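Toast, by remote control

Our kitchen exists only inside a computer, so there are no crumbs and no smoke alarm. Everything else about making breakfast in it is harder. One of us drives the arm with a handheld controller, the software records every twitch, and a robot is later expected to learn manners from the result.

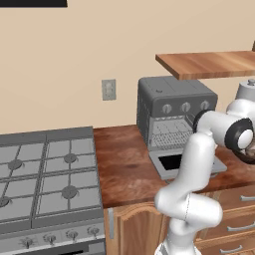
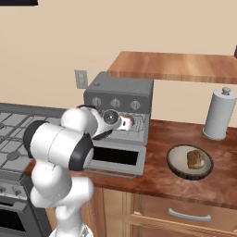 The Storix kitchen, toaster oven door down in both.

Booker Obi holds the house record of 119 usable runs, and mentions it more often than the work requires. His advice is to go in slowly, stop, and breathe out before letting go of anything. Yuzuki Hirano goes in fast and has a better success rate, which we have agreed not to discuss at lunch.

The target for March was 687 demonstrations. We throw out any run where the driver dithers for more than 5 seconds, as the robot copies dithering beautifully. It also copied Booker's habit of backing away from the oven in a small curtsey. That took almost 80 fresh runs to get rid of, and I rather miss it.

Next up is Drullow, our second kitchen layout, with the drawers on the other side and a tap that drips on purpose. Drivers are wanted for the late afternoon slot. No cooking experience needed, as anyone who has eaten at Booker's will confirm.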